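Chapter 4
Striking Tools: The Wooden Mallet

In this chapter you will
name the parts of a mallet and tell the head from the face
pick a mallet that suits the job and your own arm
explain why wood strikes wood so well
look at end grain and predict where a head could split
plan, cut and fit the mallet you'll use for the rest of the course

Words to watch for: head, face, handle, eye, wedge, end grain, side grain, rebound, carver's mallet, joiner's mallet

Pick up a mallet before you read any further. If your shop has a rack of them, take two, one in each hand, and let your arms hang. Feel how the weight pulls at the far end? Now slide your hands up until you're holding them right under the head. They seem to lose half their weight, and they haven't changed at all. Everything we do in this chapter starts from that one small surprise, and by the time you reach the review pages you'll be able to say exactly where it comes from and put it to use.

The mallet is one of the oldest tools we still use almost unchanged. It's a lump of wood on a stick! And yet a good one is a joy to swing, and a bad one will leave your wrist sore before you've cleared out your first mortise. The difference lies in a handful of choices about shape, weight and grain, and every one of those choices is something you can see, touch and make for yourself with the tools you already met in Chapters 2 and 3.
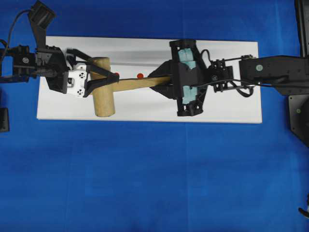

Figure 4.1 A wooden mallet with a thick, round head set across the end of a long handle.

Look at how little there is to it. One piece does the hitting and the other gets it there. The head is a cylinder, and the two ends of the cylinder are the faces, the parts meant to land on the work. Because the wood has been left plain, with no paint or dark stain, the grain along the side of the head is easy to make out. Get into the habit of looking for grain on any tool you pick up. It will tell you more than the label does.

4.1 Why hit wood with wood?

A steel hammer is made to drive steel nails. It is hard, its face is small, and it puts a great deal of force on a tiny spot. That's wonderful when the tiny spot is the head of a nail. Put the same hammer to the end of a chisel with a wooden handle and the handle will mushroom and crack. Put it straight to a pine board and you'll leave a row of neat round dents that no amount of sanding will hide.

A wooden mallet spreads the blow over a wider face, and the face itself gives a little. You can hear the difference from across the room: steel rings, wood knocks. That knock is the sound of two soft things meeting and sharing the force between them. The chisel still moves, the joint still closes, and the part you spent an hour shaping stays the way you shaped it.

There is a price, of course. A mallet wears out. The faces get bruised, the edges chip, and one day you'll notice that the head has gone lopsided. Makers have always seen this as a fair trade. A mallet is cheap and quick to replace, and a fine chisel is neither. When Yi-chun Yen teaches this unit at the Prenik workshop, she passes around her first mallet, which she has flattened again and again until the head is barely wider than the handle, and asks everyone to guess how old it is. The answer is 19 years, and nobody has guessed high enough yet.

Try it: the dent test

You need a scrap of soft pine, a steel hammer, a wooden mallet and a pencil.

1. Draw a line across the middle of the scrap and write S on one side and W on the other.
2. Lay the scrap flat on a solid bench with nothing under it.
3. Give the S side one tap with the steel hammer. Let the tool fall mostly by its own weight.
4. Do the same on the W side with the mallet.
5. Hold the scrap up so that light from a window skims across it, and run a fingertip over both spots.

Write down what you feel as well as what you see. Keep the scrap, because we'll bring one of those dents back up with a damp rag and a warm iron in Section 4.6. (It's a great trick, and you'll be asked to do it at home once people hear you know how.)

4.2 Two families of mallets

Walk into any shop where people work wood by hand and you'll likely meet two kinds.

The joiner's mallet has a head set crosswise on its handle, so that the whole tool makes a T. The head may be a block with flat sides or a cylinder turned on a lathe. You swing it with your elbow, the face meets the chisel squarely, and the force runs in a straight line down to the cutting edge. It's the tool for chopping mortises, knocking joints together and tapping them apart again when you find you've put the rail in upside down. We have all put the rail in upside down.

The carver's mallet is a different creature. It's round all the way about, like a fat bottle, and the handle and head are often turned from one piece. You strike with the side of it. Since every side is the same, you never have to check which way it's facing, and your eyes can stay on the cut. Carvers give hundreds of light taps in a session, so this matters a lot.

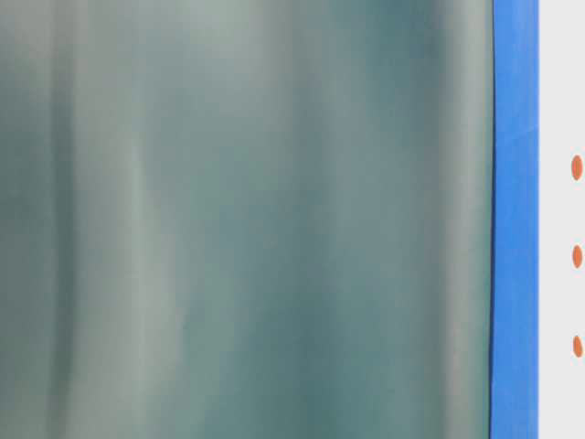 Most of your work in this course will call for a joiner's mallet, so that is the one we'll build. Sajib Sarkar, who wrote the first draft of the project plan, wanted beginners to meet as many basic skills as possible in a single object, and he did a lovely job of it. You'll measure and mark. You'll saw to a line and bore a straight hole. You'll shape a handle to your own palm and fit one piece of wood tightly inside another. Then you get to hit things with it!

4.3 A first look at balance

Go back to the two mallets you lifted at the start of the chapter. The wood in the head is short and thick, the wood in the handle is long and thin, and that puts most of the weight at one end. There is a spot near the head where the whole tool will rest level across one finger. Find it now, and mark it with a bit of tape. We call it the balance point.

When your hand is close to the balance point, the mallet is easy to steer but doesn't hit very hard. As your hand moves down the handle, each swing carries the head through a bigger arc, so it's moving faster when it lands. You gain force and you give up a little control. Skilled workers shift their grip all day long without thinking about it, low for the heavy chopping and high for the last careful taps.

Handle length, then, deserves some thought. A long handle gives you more places to put your hand. A very long one catches on your sleeve, knocks the lamp, and tires you out for no gain. In Section 4.4 you'll take a measurement from your own forearm and use it to set the length of your handle, so the mallets in your class won't all match. They shouldn't.

Now let one of the mallets hang. Hold it loosely at the free end of the handle between your finger and thumb, with the head toward the floor, and let it swing until it comes to rest.

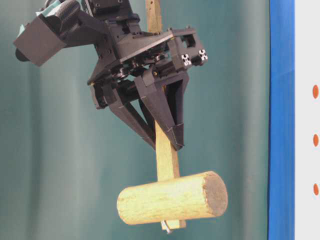 A tool held this way settles so that its balance point sits straight below your fingers. If the head has been fitted squarely and is even on both sides, the handle should come to rest upright. If the handle leans, there are a few things to check. The head may be heavier on one side, perhaps from a knot or a patch of denser wood. The hole for the handle, which we call the eye, may have been bored off center. Or your finger and thumb may be gripping too hard and holding the handle at a slant, so loosen up and try once more before you blame the mallet.

Cheng-en Lo calls this the lazy test, and he uses it on every mallet that comes across his bench at Pakedau. It takes a couple of seconds, it needs no ruler, and it will catch a crooked eye that your hands might not notice until you'd been working all afternoon.

4.4 What you'll need for the project

Read through the list now and start setting things aside. The head blank is the piece worth being fussy about.

Head blank: close-grained hardwood, dry, free of cracks. Beech, maple and hornbeam all do well.
Handle blank: straight-grained ash or hickory. Sight down it the way you'd sight down a board in Chapter 2, and pass over any piece where the grain runs out the side.
One wedge, cut from an offcut of the handle blank.
Pencil, square, marking gauge.
Crosscut saw, block plane, spokeshave.
Brace and bit, or a drill press if your shop has one and you've passed the safety check.
Sandpaper in 60 grit for the rough shaping, and finer sheets for the grip.
Linseed oil and a rag. Lay used rags flat outdoors to dry, never in a heap.

Before you cut

Turn to the end of your head blank and study the end grain for a minute. You'll see curved lines, the growth rings, and maybe fine rays crossing them. Sketch what you see in your notebook at full size, and mark with an arrow where you think the blank would split if you drove a wedge into it. Then trade blanks with a partner and do the same with theirs, without peeking at their sketch. Where your arrows agree, you've both found a weak line, and the eye of your mallet will need to be laid out with that line in mind.

If your arrows don't agree, wonderful, you have something to argue about. Bring both sketches to the layout lesson, which starts on the next page.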